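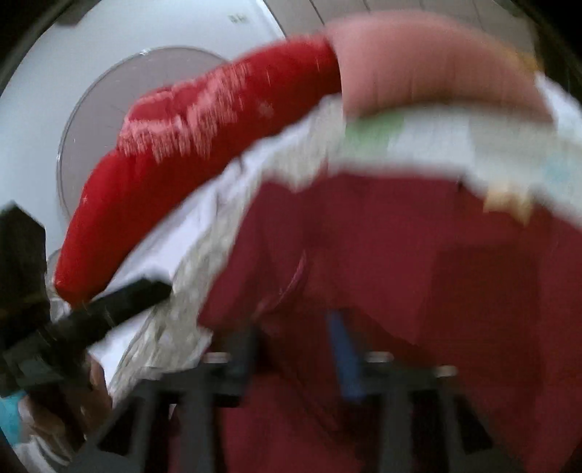

Folded fabrics, one of them red.

2 min read

I caught Upendo Ogola between two hearings, and she had a lot to say about the Vostow power line (she also had a sandwich, so bear with the pauses). The plan is a 39-mile line from the wind farms at Milden down to Geltden, and she's been fighting over its route since April.

"I want the line," she told me. "People hear me complain and think I'm against wind. I'm mad about who pays for it!"

Her gripe is the monthly charge. As drafted, it lands on all 4000 customers in the county, including 900 who heat with propane and barely use power in winter. I asked if a flat fee wasn't just simpler. She laughed – she's heard that one before. "Simple for the billing office, sure."
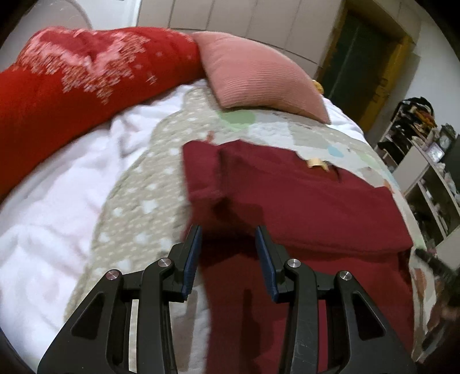 The route map is the other sore spot, and she'd brought her own copy, all marked up. The stretch she wants moved crosses 64 parcels, and she'd colored it in a deep maroon, pretty much the shade of the garment on the quilted mat. Most of it is hay ground. "Run it along the highway," she said. "It's a longer line, but those folks already have poles."

Would she settle for one fix without the other? She chewed on that for a while. "The fee first," she said. "You can drive around a tower. You can't drive around your bill."

The board takes comments through 11/09/2023.

Contact | Copyright | Back to top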